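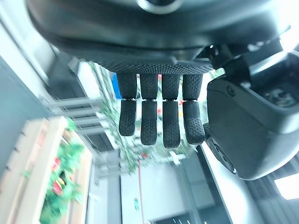

部屋の整理に関する記録

2025年6月13日

当ブログでは、住まいの維持管理について不定期に報告を行っております。今回は、居室の整理作業の経過を記します。

作業は2日間にわたり実施いたしました。初日は収納物をすべて取り出し、使用頻度に応じて分類いたしました。書類については保存期間を7年と定め、期限を過ぎたものは裁断のうえ処分しております。取扱説明書の類は、現に使用している製品の分のみを残しました。

2日目は、残すものの配置を決定いたしました。収納用品はHidenerの仕切り箱を追加で購入し、費用は送料を含め3,105円でございました。幅が棚の内寸にわずかに合わず、最上段のみ向きを変えて収めております。この点は購入前の採寸が不十分であったものと認識しております。

衣類の分類にあたっては、以前Janaka Ranasinghe氏よりご教示いただいた方法を採用いたしました。季節ではなく用途ごとにまとめるもので、出張の準備に要する時間の短縮が見込まれます。冬物の一部については判断を保留し、別途保管といたしました。

なお、Arif Siddiqui氏よりお借りしている書籍が棚の奥から見つかりました。返却が遅れましたことを、この場をお借りしてお詫び申し上げます。近日中に郵送いたします。

押入れの上段および玄関の収納は未着手であり、8月に改めて実施する予定です。照明器具の清掃も同時期に行います。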